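Visit to the Bostuseck textile finishing works
2021-08-15

The Bostuseck works dyes and finishes table linen for the hotel trade. Cloth arrives from the Jonby weaving mill as gray goods, in rolls of 300 meters, and is stitched end to end before scouring. The tour began at the inspection frames and followed the cloth through to packing.

Dyeing is done on 2 jet machines, both made by Moker. The older one handles pale shades only – changing it over from orange to light blue takes most of a shift. Bath temperature is logged on paper and copied into the plant system at night. A full cycle for a deep shade runs 111 minutes, rinsing included. 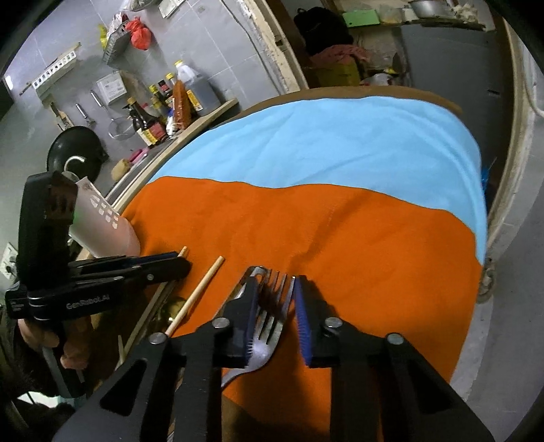

Shrinkage was the main topic at the end. The stenter, a Nedelcu with six chambers, holds the width, but length is harder to control and samples are washed at 60 degrees before each lot is released. The limit is three percent. Round cloths are cut last, after the fabric has rested overnight.

Effluent treatment was closed to visitors. The next tour is in November, limited to 41 places.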